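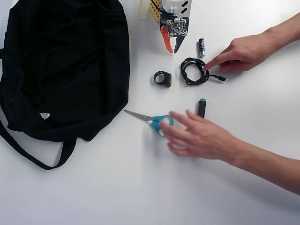
Bolsa de tela negra, cable enrollado y una pila AA sobre la mesa.

Vaciar y ordenar la bolsa de los trastos pequeños

Por Chibuzor Igwe

En casi todas las casas hay una bolsa de tela que acaba guardando cables, pilas, rotuladores y alguna herramienta. La mía cuelga detrás de la puerta del taller y la vacío cada septiembre. Se tarda poco si se trabaja sobre una superficie clara y despejada por un lado, con la bolsa a la izquierda y las cosas a la derecha (los zurdos, al revés).

Antes de empezar, dé la vuelta a la bolsa y sacuda las costuras. En el fondo aparecen siempre tornillos y migas de goma de borrar. Deje el asa extendida para que no arrastre nada al mover la tela.

Saque las piezas de una en una y póngalas separadas. Unas tijeras, un rotulador y una pila caben de sobra en el espacio que queda libre al lado de la bolsa. Las tijeras, cerradas y con los ojos hacia usted. Los rotuladores se prueban en un papel y el que no pinta se tira en el momento.

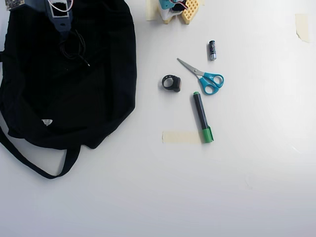 Pilas

Las pilas sueltas no deben volver a la bolsa tal cual, y menos junto a llaves o monedas. Guárdelas en una caja de plástico con tapa; yo uso una Flitau pequeña, de 275 gramos con todo dentro. Si no sabe si una pila está gastada, mídala con un comprobador. Las agotadas van en un bote aparte y se llevan al punto de recogida. No mezcle en un mismo aparato pilas nuevas y usadas.

Cables

Enrolle el cable siguiendo la curva que ya tiene, sin forzarlo, en vueltas de un palmo. Sujételo con una tira de velcro de 2 centímetros de ancho. Las gomas elásticas se resecan y se pegan a la funda. El conector queda por fuera para saber de qué cable se trata.

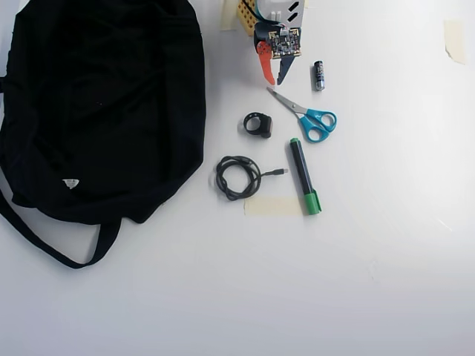 Para marcar lo que vuelve a la bolsa no hace falta comprar etiquetas. Un rollo de cinta de carrocero cuesta poco, se escribe bien encima con rotulador y se despega sin dejar restos si no pasa meses al sol. Yo corto las tiras antes y las dejo pegadas en la propia mesa, como esas de color beis, y las voy cogiendo. Si un borde se levanta, córtelo y use el resto. En el taller de Stondholm compramos la cinta de 100 en 100 rollos, pero en casa uno dura años.

La bolsa

Si es de algodón, lávela del revés con agua fría y séquela colgada del asa. Si tiene dudas, mire la etiqueta. Una bolsa de este tipo, de la marca Oltenlow o similar, aguanta bien hasta 200 lavados. Revise la costura del asa y refuércela con hilo grueso si cede.
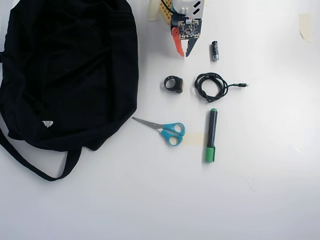 La bolsa negra, con el asa extendida sobre la mesa.

Meta primero lo pesado y plano, después los cables y arriba del todo lo que use cada semana. Las tijeras, con la punta hacia abajo y en una funda de cartón.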